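Ikville before the January window: contracts, fees and the squad limit

23 December 2020

The window opens in January and Ikville have 28 players registered, which is the league maximum. Any arrival needs a departure first. Loans count the same as permanent signings, so the option of borrowing a striker until summer does not get around the rule.

Contracts

Two deals expire at the end of the season. The left back has been offered a one-year extension on the same wage and has not signed it. The reserve goalkeeper has been told he can talk to other clubs. Grillby asked about him last summer and still have only one senior keeper, so a small fee is possible if it happens early in the window.

The club statement gives the wage bill as 30 percent above budget. Most of that is missing gate money. With no paying crowd since the restart, the match-day line is close to zero, and the Droketti shirt deal covers wages only until the spring.

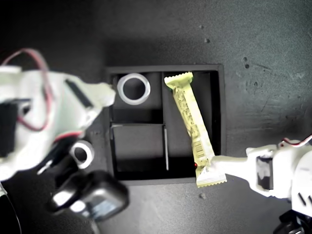

Mwakalinga

Grillby's offer for Mwakalinga was 300 thousand up front with nothing for appearances. Ikville turned it down. He has played 393 minutes this season, nearly all of them from the bench, and his contract has 18 months left. On those numbers I would have taken the money and asked for a sell-on clause.

The argument for keeping him is cover. He is the only other player in the squad who can hold the ball with his back to goal, and the first-choice forward has a hamstring problem. If that clears up before the window closes, I expect the talks to start again at a slightly higher price.

Midfield

No change needed. The passing numbers are fine, and the goals conceded from corners are a marking problem that a new signing will not fix. I will go through the corners separately once I have finished cutting the clips from the away games.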